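Início | Política | Opinião | Arquivo | Contactos

OPINIÃO / POLÍTICA LOCAL

O partido que só telefona em Fevereiro

Dezembro de 2019

Escrevo isto à pressa, entre duas reuniões, e peço já desculpa pelo tom. Mas estou farto. Quem anda há anos nas estruturas locais sabe como é: quotas em atraso, cadernos por actualizar, sedes fechadas onze meses por ano. Depois chega Fevereiro, há eleições internas e toca o telefone. De repente todos somos "companheiro".

Na secção de Boltport temos 482 inscritos. No último plenário votaram 58. Cinquenta e oito! E a direcção distrital mandou um comunicado a falar em "ampla mobilização das bases". Ampla onde? Eu estive lá. Sobravam cadeiras, a discussão sobre as contas despachou-se antes do intervalo e a lista única ganhou, como ganham sempre as listas únicas.

O problema não é de Boltport. Em Pevetti a concelhia está há quatro anos sem apresentar um plano de actividades. Em Chraibi apresentaram, mas era o do mandato anterior com a data mudada. Alguém reparou, alguém protestou, seguiu tudo na mesma. E quem protestou já não apareceu na lista seguinte. Coincidências. 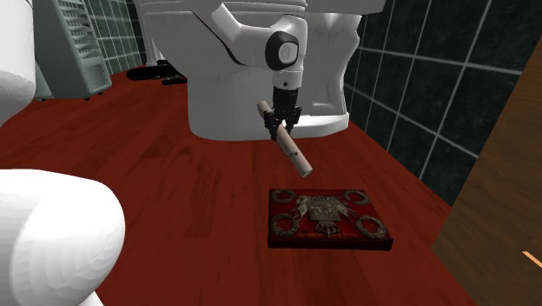
Dizem-me que é a lei da vida, que todos os partidos são assim, que o militante de base serve para encher autocarros. Não aceito. Um partido que escolhe candidatos à câmara numa sala com meia dúzia de pessoas não pode depois queixar-se de que o eleitor fica em casa. O eleitor percebe. Percebe quando o cabeça de lista lhe cai em cima sem nunca ter posto os pés no mercado.

E há a questão do dinheiro. Ninguém me sabe dizer, preto no branco, quanto custou a última campanha autárquica. Pedi os números por escrito. Responderam que seriam discutidos "em sede própria". Qual sede, se a nossa está fechada?

O que eu proponho é simples, e já o disse em plenário. Primárias abertas a todos os inscritos com pelo menos um ano de militância. Contas publicadas antes da votação, com tempo para as ler. Limite de mandatos nas concelhias. E quem falta a até 4 reuniões seguidas, vá lá, tem desculpa; daí para cima perde o lugar. Não é nenhuma revoluçao.

Vão responder que isto divide. Que não é o momento, que a oposição agradece, que a roupa suja lava-se em casa. Ouço essa conversa desde que entrei, e entretanto perdemos duas juntas e por pouco não perdíamos a terceira. Em Fudberg ao menos tentaram: abriram a escolha do candidato, houve debate a sério, houve até gritos. Perderam por pouco mas têm hoje gente nova na assembleia municipal que trabalha e faz perguntas. Prefiro isso à unanimidade de cemitério.

Em Fevereiro voto outra vez, se me deixarem. E voto contra a lista única, mesmo que seja o unico na sala a levantar o braço.

As opiniões expressas neste espaço vinculam apenas o autor.

Tags: partidos, militância, autárquicas

ARTIGOS RELACIONADOS
Pevetti: concelhia adia eleições pela segunda vez
Assembleia de Fudberg aprova orçamento à tangente
Chraibi discute fusão de juntas
Para que servem ainda as juventudes partidárias?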